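Buying followers, likes and reach: questions we keep being asked
Last updated April 16, 2023

Fotis Zacharopoulos answers the post that comes in to Radau, a small newsletter on online marketing for shops and sole traders. He doesn't sell campaigns, and it shows.

Should I pay for followers?
No. You'd be paying for a number on a page. Accounts bought in bulk don't read your posts, don't visit your shop and don't buy your candles. I've yet to meet a trader who could show me a till receipt that came from one.

But the seller says they are real people. Could they be?
Possibly, in the sense that somebody once opened the accounts. Ask the seller how those people agreed to follow you and see how long the reply takes. When I asked Brovero, a reseller that writes to me every other month, I got a discount code.

My agency says my reach has gone up. Is that good?
It might be. Reach tells you how many accounts your post was shown to, and plenty of those will have scrolled straight past. I would want to see enquiries next to it, for the same weeks.

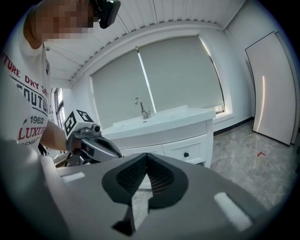

One reader, who runs a framing shop called Lambrakis, was sent a monthly report with reach on the first page and enquiries on page 7. Reach was 909 up on the month before. Enquiries were down to three. She had been paying for that report as well as the campaign.

What is a fair price for someone to run my accounts?
I can't give you one, and I'd be wary of anyone who can before they have seen your business. Ask what you get for the money in hours. A package at 200 a month may mean a person sitting down and writing for you, or it may mean a scheduling tool and a folder of stock greetings for national cake days.

Are small influencers worth paying?
Some are. The trouble is that the people recommending them usually take a cut. Look at the comments under their last few paid posts. If they are all little flames and "love this", written by the same handful of accounts, I would keep my money. If people are asking where to buy the thing and what size it comes in, that's more promising.

Somebody offers a "growth system". What is it?
Often a set of video lessons and a group chat. I sat through the Sondatton course in July and wrote down every piece of advice I could use the next day. It came to around half a page, most of it about answering messages promptly.

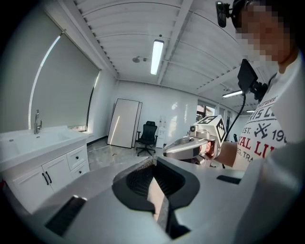 To be fair to them, answering messages promptly is good advice. I just don't think it needs a payment plan.

Do awards and "top entrepreneur" lists mean anything?
Check whether there is an entry fee, and whether the winners' page has a price for the badge. A good many of those glowing profiles are paid for by the person in them. Look for the word "sponsored", usually in pale grey at the bottom.

How do I get out of a contract I regret?
Read the notice clause first and give notice in writing. Make sure the logins and the advert account are in your own name before you send it. We aren't solicitors, so if the sum is large, go and see one.

Will you look at my agency's report for me?
Yes, if it's short. Take out your customers' details and send it to the usual Radau address. I can't promise to be nice about it.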